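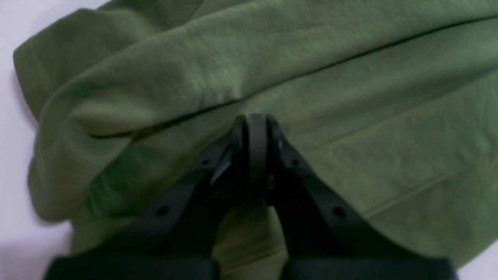 Olive-green fleece on a white surface

About Pranau

Pranau runs small walking retreats and quiet stays for people who want time for prayer, meditation or simply a week without a phone. We are based in a former farmhouse above the village of Hauser, and we have been taking guests since the spring our barn roof was finished. We are a small company. Two of us own it, four more work here through the season, and several local guides and teachers join us for particular weeks.

People of any faith come here, and people of none. We don't teach one path and we don't ask guests what they believe when they book. Some are practising Buddhists or Catholics, some used to be something and are no longer sure, and a fair number come for the walking and find they like the silence.

How it began

The house belonged to Edeltraud Holzer's aunt, who let rooms to pilgrims on their way over the pass. The old route runs past the kitchen door. It was never a famous one, and most people who used it came from the next two valleys, on foot, to the chapel at the top. When the aunt gave up the rooms, the house stood shut for six winters.

Edeltraud Holzer had been working as a hospital chaplain and wanted to reopen it. She met Edeltraud Aebischer on a meditation course, where they were put at the same table because the organisers had mixed up their bookings. Edeltraud Aebischer had spent a long time leading trekking groups and had grown tired of moving people quickly from one viewpoint to the next. They talked about the house on the last evening and went to look at it the following February, in deep snow, with a torch and a borrowed key.

To save confusion, everyone here calls them Holzer and Aebischer. Guests usually pick this up by the second day.

The first group was five people, all of them friends of friends. There was one working shower and the heating failed on the Tuesday. Three of the five have been back, which encouraged us to carry on.

What we do

There are three kinds of stay.

Quiet weeks run from Saturday to Saturday. Breakfast is eaten in silence and so is the rest of the morning. There is a guided sitting before breakfast and another before supper, and neither is compulsory. Afternoons are free. Most people walk, read or sleep. Talking is fine from the afternoon tea onwards, though some guests choose to keep silence for the whole week, and we give them a small card to put by their plate so that others know.

Walking weeks follow the pilgrim route in stages, with a guide. We walk for part of each day without speaking, usually the first hour and the last. The highest point is the chapel, at 2,400 metres, and we reach it on the fifth day if the weather allows. The path is steep in places but there is no climbing. You need to be comfortable walking for five or six hours with a day pack. Luggage is moved for you by van.

Reketti is our name for the single days we hold for people who live nearby. They take place once a month, outside the main season, and include a walk, soup, a talk and a long sitting in the barn. You don't need to have stayed with us before. Payment is by donation in the box at the door.

We take no more than 14 guests at a time on quiet weeks and fewer on walking weeks. We have been asked to put on larger groups and have decided against it. The dining table seats everyone who is staying, plus whoever has cooked.

The house

There are 18 beds in all, in single and twin rooms, including those used by staff. The rooms are plain: a bed, a chair, a desk, hooks for clothes and a window. Four of them have their own bathroom and the others share. Two ground-floor rooms are suitable for guests who find stairs difficult, though the path from the car park is gravel and slopes, so please speak to us first if you use a wheelchair.

The barn is where we sit. It has a wooden floor, a stove, and cushions, benches and ordinary chairs. Nobody is expected to sit on the floor. We keep the stove lit in the mornings until the end of May, but the room takes a long time to warm through and you will want layers.

The library is a landing with shelves on both sides. It holds 332 books at the last count, in four languages, most of them left by guests. The contents lean towards the lives of the saints, mountain flowers and detective novels. Take one home if you are halfway through it, and post it back when you have finished.

There is no television. There is wireless internet in the office, and guests may use it between four and five in the afternoon. Mobile reception is poor in the house and good by the water trough. If your family needs to reach you urgently they can ring the house number and we will come and find you.

Food

Meals are vegetarian and mostly made here. Bread comes from the village on weekdays and we bake our own at the weekend. We can cater for vegan and gluten-free diets, and for nut allergies with notice, but we have one small kitchen and can't promise that it is free of any particular ingredient. There is no alcohol served in the house. Coffee is available from six.

Guests help with one small job a day, such as laying tables or bringing in wood. It takes about half an hour. If you are unwell or very tired, leave your name off the sheet and no one will ask.

The people who lead our weeks

Holzer leads most of the quiet weeks. She trained in theology and later in pastoral care, and she is available for a private conversation with any guest who would like one. These conversations are confidential. They are not therapy, and if you are going through a serious mental health crisis we would ask you to talk to your doctor before booking. Long periods of silence don't suit everyone at every time.

Aebischer leads the walking weeks and looks after routes, safety and the weather decisions. She holds a mountain leader's qualification and renews her first-aid certificate every two years. She will turn a group round if she thinks it is right, and she won't discuss it for long.

Visiting teachers come for between two and four weeks a year. They have included a Zen teacher, a Benedictine sister, a teacher of Sufi poetry and a retired geologist whose week on the age of the mountains fills up first. Names and dates are on the programme page.

Working with Starbridge

We are one of several houses that share bookings and training through Starbridge, a small network of independent retreat centres. Each house is separately owned and sets its own prices and programme. Belonging to the network means that our staff can train alongside people doing the same work, and that we have somewhere to send guests when we are full. It also means there is an independent person you can write to if you have a complaint we haven't dealt with properly. The address is on your booking form.

Prices and the bursary fund

Prices cover your room, all meals, teaching and guiding. They don't cover travel or insurance. On every week we keep one place at half price for someone who could not otherwise come. You don't have to send proof of income, just tick the box on the form. The fund is paid for by other guests, who can add a little to their own bill, and by the sale of honey and candles in the hall.

The money from Reketti days goes towards the upkeep of the route, chiefly signposts, steps and the two footbridges below the chapel.

The season

We open for the year on 6th March with a shared lunch and a short walk, and close when the first heavy snow makes the road unreliable. Between those dates there is a gap of ten days in midsummer when the staff take their own holidays. The office answers emails all year, usually within two working days and a little more slowly in winter.

Finding us

The nearest station is at the bottom of the valley. A bus runs up to Hauser every two hours until early evening, and from the stop it is a 25-minute walk to the house, uphill, on a marked track. We meet the afternoon bus with the van on arrival days. If you are coming by car, please park in the lower field and leave the yard clear for the farmer, who needs to get through with the milk.

To ask about a stay or to be put on the list for next year's programme, use the contact form or ring the office on weekday mornings.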